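Stesex Halts Hand-Held Gripper Sessions After Finger Fault, Will Replace Part on All Units

STENNESS, May – Stesex said Wednesday that it has stopped using its Korier hand-held grippers until a part in the finger drive has been replaced on every unit. The decision follows two faults in which a gripper closed without a command from the person holding it.

One operator had a pinched fingertip and was treated on site. The operator finished the shift on other duties and has had no further trouble. The second fault caused no injury.

The Korier is a two-finger gripper that a person holds and works by hand while doing ordinary household tasks. The recordings are used to train robot arms to do the same tasks. Operators work with one gripper in each hand, and their fingers are often close to the moving parts when they reset the objects between recordings.

Both faults happened during a reset. In each case the operator had opened the gripper, paused the recording and reached past the fingers to move an item back to its starting place. The fingers then closed at normal working speed. Releasing the trigger did not open them again, and power had to be cut at the supply.

Stesex traced the problem to a position sensor in the drive. The sensor's connector can work loose when the cable is pulled sideways over many sessions. When contact is lost for a moment, the controller reads the fingers as wider open than they are and tries to correct by closing. The same reading keeps the trigger from taking over.

The company was able to repeat the fault on a test bench by moving the cable back and forth by hand. Grippers with a fixed cable did not show it. 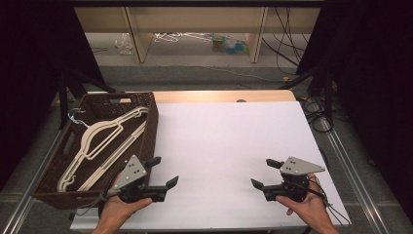

Korier grippers over a work table with a basket of clothes hangers.

"The software trusted one sensor, and it should not have," said Kristaps Dzene, head of operations at Stesex. "We had a report of a stiff trigger before the first of these faults and we treated it as wear. We should have taken that unit apart the same day. The operator who was hurt was following the written procedure, and the procedure was not good enough."

Stesex is making the following changes before work starts again:

The sensor connector will be replaced with a locking type, and the cable will be clamped to the gripper body so that a pull on the cable does not reach the connector.

The controller software will cut power to the fingers when the sensor reading jumps or drops out. Until now it tried to correct the position.

Pausing a recording will also cut power to the fingers. Operators will have to press the trigger twice to turn it back on.

A stop switch will be fitted within reach of each work table. The present switch is at the power supply, which took one operator several steps to get to.

The recall covers 45 grippers at the Stenness site. Stesex has asked its partner Butkienė, which builds the drive units, to check parts still in stock. Butkienė has agreed to hold shipments until the check is done. No grippers of this model have been sold to the public.

Each repaired gripper will be run through 100 open-and-close cycles while its cable is being moved, and any unit that closes without a command will be taken out of use. Repairs and testing are expected to take up to two weeks. Operators will be paid for their scheduled hours during that time, and all of them will be trained on the new reset procedure before they go back to the tables.

Recordings made with the affected grippers are being reviewed as well. A loose sensor can give a wrong finger position even when the gripper appears to work normally, and Stesex does not want those readings passed on to robot training. Customers who have already received recordings will be told which files are affected and will get replacements at no cost.

Stesex has reported the injury to the workplace safety authority and will share its test results when the repairs are complete. Other groups using Korier grippers on loan should unplug them now and should not try to tighten the connector themselves, as the housing has to be opened with the drive unpowered and the fingers blocked.

About Stesex

Stesex develops hand-held tools and records household tasks for robot training. The company is based in Stenness.

Media contact: Kristaps Dzene, Head of Operations, Stesex, Stenness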